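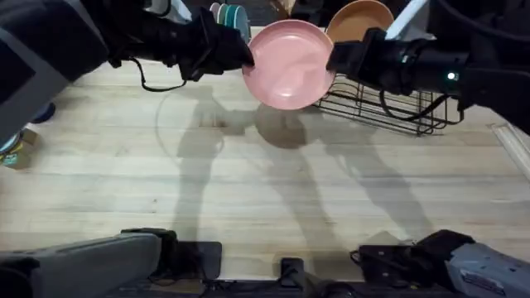 Both grippers on the pink plate, club bench.

cpop_siveck: Our club entry for the Ciltari student round in May. We have 9 runs left and I want to keep the two-arm hold -- it looks so cool!

vinz_h: Cool, sure, but one arm is simpler. I'd drop it. 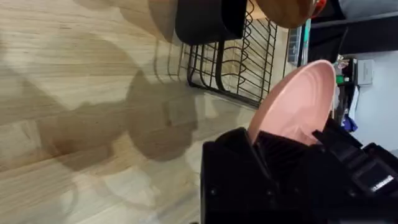 andri933: How many demos did you train on?

cpop_siveck: Up to 1000, mostly Tamara's.

vinz_h: Then record 20 more with one arm and compare.
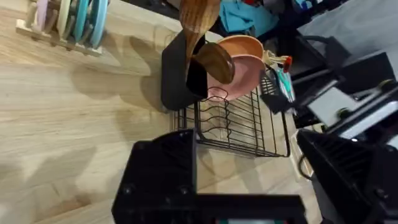
cpop_siveck: Scoring is what bugs me. Paterson rules only say "plate in rack". I'd call the pink one upright in the slots, next to the peach-orange one, a full score.

andri933: Same. Vinz won't.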